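Gerkwood Breakfasts

Home | About us | Trays | Ordering | Delivery | Contact

About us

Gerkwood Breakfasts puts together trays of single-portion cereals and delivers them to guest houses, school breakfast clubs, small hotels and sports clubs. We don't make cereal. We buy it in small boxes, sort it by variety, set it out on trays and bring it to your door on the day you asked for.

The business was started by Begoñe Collado and Unai Nieto, who ran a guest house together before this. Every week they bought mixed packs of small cereal boxes, and every week the same two varieties were eaten first and the rest went to the back of the cupboard. They began buying by the case and making up their own mix. A neighbouring guest house asked for the same, then a school, and after a second winter of packing in the dining room they gave up the rooms and took a unit on the Wada estate.

We now supply 400 addresses and have a staff of 10. Begoñe looks after buying and Unai runs the packing room. Patricio Soler drives the larger of our vans and plans the rounds. Nerea Escobar takes orders and is the person you will normally get if you ring. Rukhsana Jadoon joined us from school catering and handles all the school accounts, including allergen sheets and term dates.

What is on a tray

Our standard tray is called the Ernell. It holds nine small boxes in three columns, three of one variety in each column. Customers choose the varieties. Most go for one plain cereal and two sweeter ones, though some of the sports clubs take three plain.

The columns run front to back. A guest or a child takes the box at the front and the next one is behind it. If a column is empty by Tuesday you know what to order more of, and several customers have changed their mix on that evidence alone.

The larger tray, the Kadotach, takes the same small boxes in more columns and is meant for hotels and bigger dining halls. It is too heavy to carry one-handed when full, so please allow for that if your breakfast room is upstairs.

Setting out

Boxes are sorted by colour first. It is quicker than reading the names, and the names get checked afterwards anyway. Like goes behind like, the boxes are kept square to the tray, and a gap is left between columns wide enough for a finger and thumb. A box with a crushed corner or a split seam is taken out. Dates are read on every box, and the shortest date goes to the front of its column.

Small cereal boxes on the green worktop

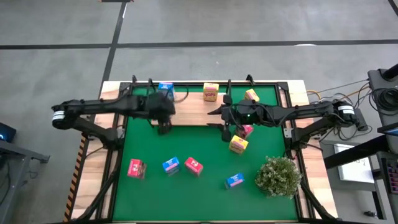
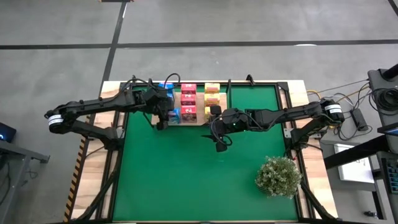 Red boxes down the centre, blue to the left
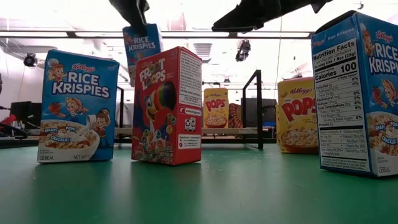
Rice Krispies, Froot Loops and Corn Pops

Ordering

Standing orders can be weekly or fortnightly. Changes need to reach Nerea by noon, 2 working days before your delivery. After that the tray has usually been made up, and we would have to take it apart again.

You can swap one column for another variety at no charge. Swapping single boxes within a column is possible but costs a little more, as those trays are made up separately at the end of the day.

We will always tell you before sending a substitute. If a variety is out of stock we ring with what we have, and if you would prefer an empty column you can have one and we take it off the bill.

Please tell us about allergies when you open the account. Each box carries its own ingredients and we leave every box sealed, but schools generally want a sheet for the kitchen wall as well. Rukhsana sends these out at the start of term and again whenever a mix changes.

Delivery and returns

Rounds go out from Monday to Friday. We deliver to the kitchen door, a porch or a reception desk, wherever you have told us to. We don't leave trays outside in the open.

Empty trays come back with the driver. They are wiped down and checked for splinters before they are used again. The trays are the main thing we lose, particularly at schools, where they are very good for carrying exercise books. If you find one in a classroom, Patricio will be glad to have it.

Unopened boxes can be returned if they are undamaged and have at least a month left on the date. We credit them on the next invoice. Boxes that are too short-dated to send out again are offered to staff and to the food cupboard on the estate, and the outer cardboard from the cases goes for recycling.

In December the school rounds stop when term ends and the hotel rounds get busier. Guest houses that close for the holidays should let us know their last delivery and their first one back. We don't pause a standing order unless we are asked.

Visiting

Customers are welcome to see the packing room. Mornings are best, when trays are being set out. Please ring first, wear flat shoes with closed toes, and leave food and drink in the office. There is parking for two cars in front of the unit and more by the estate gate. The entrance is the side door with the bell. The roller door at the front is for deliveries only.

School groups can come too, up to 9 children at a time with their own adults. Rukhsana arranges these visits. The children each set out a tray to take back to their breakfast club, and the choice of cereals tends to take up most of the session.

Contact

Orders and changes: Nerea Escobar
Schools and allergen sheets: Rukhsana Jadoon
Rounds and missing trays: Patricio Soler
Suppliers: Begoñe Collado

The office is open from 7.30 to 3.30, Monday to Friday. Messages left after that are picked up the next working morning.

Page last updated 10/26/23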